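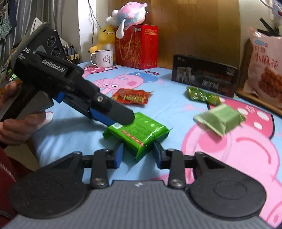

Snacks on a long train trip, what keeps and what doesn't?

Travel Talk > Trains and Buses

pinecreek_rider
19 Aug 2018
We're taking the overnight from Bretmont to Pratmont in January, two adults and two kids. Last time we bought everything from the cafe car and it cost a fortune for microwaved cheeseburgers. This time I want to pack all our food for the trip. We have a sleeper on the way out and regular seats coming back. What do people bring that holds up without a fridge? My budget is 40 dollars for the four of us each way.

toastandjam
Peanut butter, a loaf of bread, apples, crackers, small bags of chips. Bring a plastic knife. 40 is plenty if you shop before you get to the station. The shop in the Bretmont station charges double for everything.

mollusk77
Check your ticket before you pack all that. Meals are included with the sleeper on that route. We hauled a full cooler down there two winters ago and brought most of it home again.

pinecreek_rider
They changed it for our dates. The confirmation says breakfast only.

mollusk77
OK, that's news to me. Then yes, pack a dinner.

gravelroad
I ride this line for work, 10 or so trips a year. Things that did well for me: hard cheese, salami, tortillas in place of bread (bread gets crushed), carrots, trail mix without chocolate. The heat in the sleeper cars runs high in winter and the chocolate ends up as one lump. Things that did badly: bananas, yogurt, anything with mayo, hard boiled eggs. The eggs are fine to eat but your neighbors will hate you.

toastandjam
Eggs are fine. Peel them at home and keep them in a sealed container.

gravelroad
I have sat across from somebody's sealed container. It has to be opened at some point.

lindenfork
Second the tortillas. For kids I would skip the big bags of anything. A big bag gets opened, passed back and forth, and dumped in the bedding. Small packets cost more per ounce but you can hand out one each and the argument is over. We buy the Bandara seaweed and rice cracker packs from the Asian grocery. They weigh nothing.

hatch_and_hay
Small packets are a waste of money and a lot of trash. There's one tiny bin in those rooms and the attendant doesn't come by until morning. Buy one 500 gram bag, split it into reusable containers at home, done. I've done it that way for years with three kids.

lindenfork
You also have to carry the containers around for the rest of the trip. We tie a grocery bag to the coat hook for trash and it's never been a problem.

hatch_and_hay
The containers nest. They take up less room than a pair of shoes.

mollusk77
Either way works. The bigger thing is drinks. The water from the tap in the room tastes like pipe. Fill bottles before you board, one large one per person.

quietcar_ken
Can you bring a soft cooler in the room? I have a Drovano one that fits under the lower bunk but I've only used it in coach.

gravelroad
Yes. It counts as one of your carry-ons. Freeze a couple of water bottles and use those for ice, then drink them the next day. Loose ice leaks, and the floor in there is carpet.

pinecreek_rider
This is all useful. Current list: tortillas, hard cheese, salami, carrots, apples, crackers, trail mix, frozen water bottles. I'm going to do small packs for the kids on the way out and containers coming back, and see which one I like.

toastandjam
Add napkins and a roll of paper towels. Also put the food in one bag that stays with you. If you check it by accident you won't see it until Pratmont.

hatch_and_hay
And wet wipes. Our room was 144, right at the end of the car, and it was a long walk to the restroom with sticky kids.

quietcar_ken
Which end was that? We're in the same car in January and I can't find a floor plan anywhere.

hatch_and_hay
Opposite end from the diner.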